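Abelardo Ocampo learned to knit on the night train, in the years when he was still driving a forklift in Rurnbridge and coming home at 3 in the morning. His aunt had left him a bag of grey wool and one very long scarf, half finished, and he thought he might as well see it through.

The scarf grew into a jumper, and the jumper (a bit lopsided in the shoulders, he'll happily tell you) got him stopped in the street by a woman who wanted one the same colour. By winter he had orders from half the depot, and by the following June he had handed in his notice and named his label Filorik.

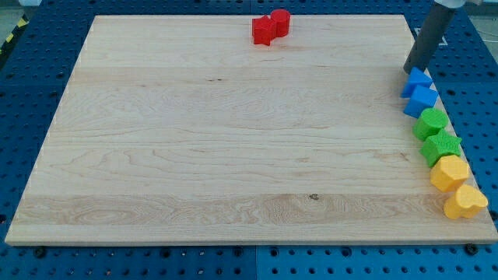

How long does one of his jumpers take to make?

The plain ones need 3 weeks, and the cabled ones closer to five, depending on how often the phone rings.

They sell for $360, or $235 for a vest, and he still frets over both prices. His first proper collection was shown in Lagos last March, on the invitation of a buyer who'd found him through a cousin, and he packed every piece himself – wrapped in old pillowcases, with lavender tucked in the sleeves. He has his eye on a merino blend for next season, in a mustard he's been trying to get right since autumn.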